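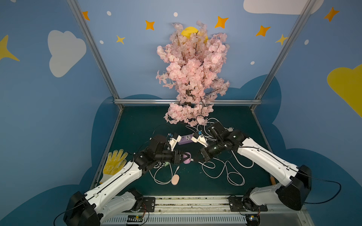
How to Tape a Jammed Finger Before Practice

If you play basketball long enough, you are going to jam a finger. Mine was the ring finger on my left hand, in October, on a pass from Farzana Herath that I was watching with great interest right up until it arrived. Glenys Wainwright, who coached our team at Stunedholm back then, taught me to buddy tape, and I have done it her way ever since.

First, a word of caution. If the finger looks crooked, feels numb, or won't bend and straighten, leave the tape in the bag and go see a doctor. Taping is for the sore, stiff kind of jam that has already been looked at.

You'll want half-inch athletic tape, a little gauze or thin foam, and small scissors.

Wash and dry your hands well, and take off any rings - yes, even the one that never comes off.

Pick the neighbor finger. For a sore index finger, use the middle one. For a sore pinky, use the ring finger.

Lay a strip of gauze between the two fingers so the skin doesn't rub.

Wrap one piece of tape between the base knuckle and the middle joint, then another between the middle joint and the fingertip. Leave the joints themselves uncovered so you can still bend them.

Now press each fingertip and let go. The color should come right back. If it doesn't, or if you feel tingling, cut the tape off and start over a bit looser.

Take a few easy passes and some free throws before you join a scrimmage. Your shot will feel odd for the first 3 or so, and then you'll mostly forget the tape is there. Peel it off slowly when you get home, and put on fresh tape next time.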